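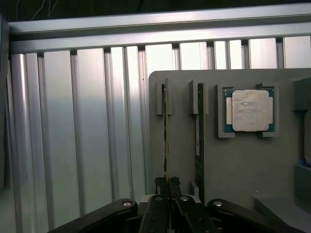
Helpers wanted for open day, Iltville site, September

Girnard is opening up the Iltville shop for one day and we need people. Paid. No robot background needed, we train you the morning of. Read the whole thing before you write please, last time half the emails asked stuff that was already on the page.

What's going on: the arm does computer parts, memory modules, circuit boards, processors, in and out of holders on an upright fixture board. Visitors come through in small groups, watch a run, ask questions, get a turn at the stop button, move on to the Clillico table. Doors 10 am, last group goes in at 3:30.

What we need

Floor guides. Walk a group from the front desk to the cell and back out. Talk loud enough to be heard over the compressor. Kids will be there, be OK with kids.

Cell helpers. You stand with the operator, hand over parts, put the board back to start between groups. Steady hands, good close-up eyesight (glasses fine). Memory modules by the edges only. You'll wear a wrist strap all day, so no if that bugs you.

One person for the desk. Sign-in sheet, badges, ear plugs, coats.

Also test visitors! Separate thing, evening before, 5 pm. We run the whole tour once on real people to see where it gets boring or where folks can't see. Takes 50 minutes, you fill out a short form after. Not paid but there's dinner, from Triệu, the place across the lot.

Pay is $241 for the day, flat, same for all three jobs. Lunch included. Parking is free behind the building, NOT in the front, front is for visitors.

You have to be 18 or over, closed toe shoes, long hair tied back, no lanyards or dangly sleeves near the arm. Need to be on your feet most of the day (desk job is sitting, ask for that one if you need it). Spanish a big plus for the guides.

Be here 7:30. Training is till 9:30 then a quick walk thru with everybody. Done by 5, sooner if cleanup goes fast.

To apply: email Baltazar Palacios, put 1490 in the subject line, thats the job number and it's how he finds them. Say which job, shirt size, any food stuff. Couple of lines about you, no resume. Test visitors same thing but write TEST after the number.

Filling spots as emails come in. If you worked the spring one just say so and you can skip the couple of lines.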